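Comparing tool tips on the block-pushing bench

The manipulation group spent the first half of June running two end-effector tips against each other on the small tabletop cell. One was the flat paddle we have used since October. The other was a plain round rod with a rounded end, turned by Abdelilah Cherkaoui to fit the same tool flange. Both were driven by the same arm and the same controller, with the Purico motion settings left alone for the whole comparison.

The task was planar pushing. The operator or policy gets an instruction such as "move the red star next to the blue cube" and has to do it with the tip alone, with no grasping and no lifting. Each tip got 50 instructions, drawn from the same list in the same order. An attempt ended when the block came to rest within 5 mm of the target or when 70 seconds had passed.

Yee-man Lau set up the workspace. The board is bolted to the pegboard at its front corners so that it can't creep under side loads, which had spoiled an earlier set of runs. Colors repeat across shapes, and some shapes repeat across colors, so an instruction has to name both. A policy that reads only the color word will go to the wrong block often enough to show up in the logs.
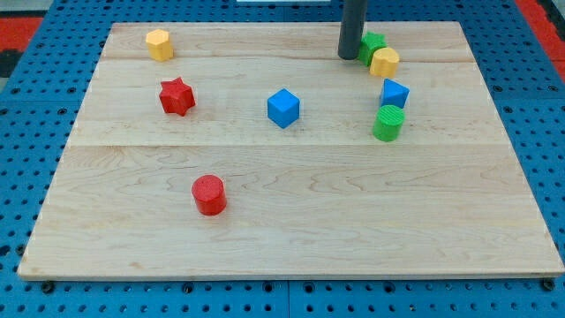

LAB NOTES | HARDWARE

The rod does best where blocks sit close together. A group like the green star, yellow rounded block, blue triangle and green cylinder leaves little space for a paddle, and with the paddle we usually disturbed a neighbor before reaching the block we wanted. The rod can enter a narrow gap and push from one contact point.

The cost is rotation. With a single round contact, any push that misses the line through the center of friction turns the block. Cylinders don't care much. The stars do, and the policy spent a good part of its time correcting heading – Yi-chun Pan's plots show the tip circling the star between short pushes. The paddle held heading better on the cube and the hexagon.

Tip height also needed attention. Set too low, the rod drags on the wood and the force reading drifts. Set too high, it rides against the upper part of the block and can tip it. We now touch off on an empty patch in the near half of the board at the start of each session and store the offset with the run.

Camera placement was not part of this comparison. The Tavares mount stayed where it was, looking down the board at an angle. Occlusion is still a problem at the far end, where one block can partly hide another, and Glenys Bloxham wants to try a second view before we collect more data.

The rod stays on for now. The drawing for the flange adapter is in the Muder folder. Ask Ngan-ling Tam for access.

Contact the newsletter desk | © Skurnedum Robotics Lab | Back to top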